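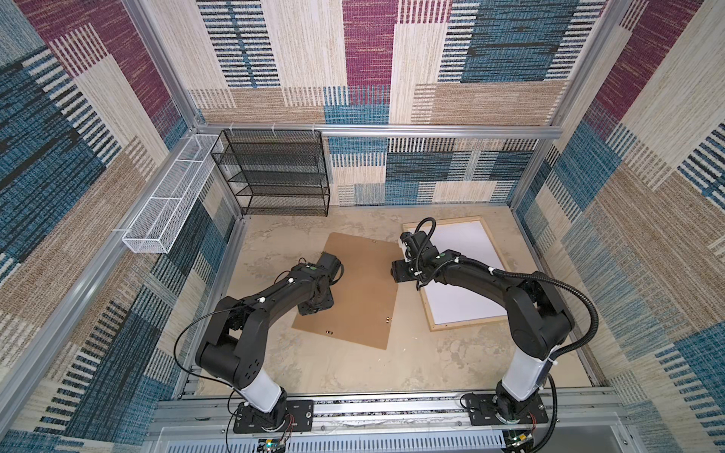
1/ Workbench reset, day one. Two boards to sort out before anything else gets done: the brown fiberboard one with the small round holes, and the white one.

2/ The brown board is staying. I priced a new sheet at Mukulach and it was $15, but the old one is still flat and the holes are where I want them.

3/ It has two little metal fasteners near one edge. I have a jar of 106 spares from Starano, so those are covered until I retire.

4/ The white board is going on the wall in the hallway. I need 3 more hooks for that. Ruson only sells them in big packs, so I'm checking Krawczyk first.

5/ Been putting this off since April. Next up is the drawer with all the cable ties in it.

6/ If anyone has a good way to store flat sheets upright in a narrow gap, send it over. The gap is next to the door.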